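Renew the inspector, or say why not

Farzad Rashti's contract as Standham's complaints inspector runs out in August. The council has known this for five years. Still no letter, no job ad, nothing.
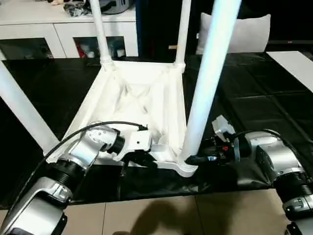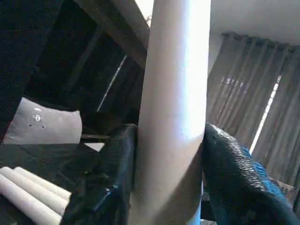
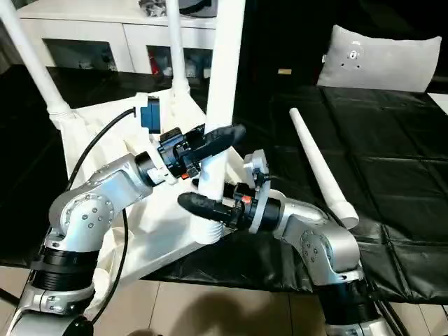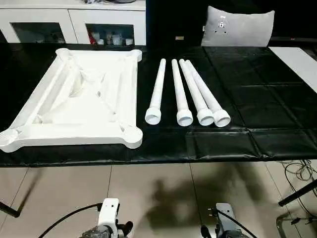 2 min read

I don't much care if you like him. Plenty dont. He took 525 complaints last year and closed 349, and a few of those landed on people with friends upstairs. Fine. That's the job.

What bothers me is the silence. Mayor Divina Policarpio says it is "under review." By who? Bernardo Sampaio asked twice at the budget session and got a shrug.

An inspector who has to wonder about his paycheck will go easy on somebody. Maybe not Rashti. The next one, then.

So put it to a vote. Open session, names on the record. If they want someone else, advertise teh post now and let him finish the open files.

Custódio Torres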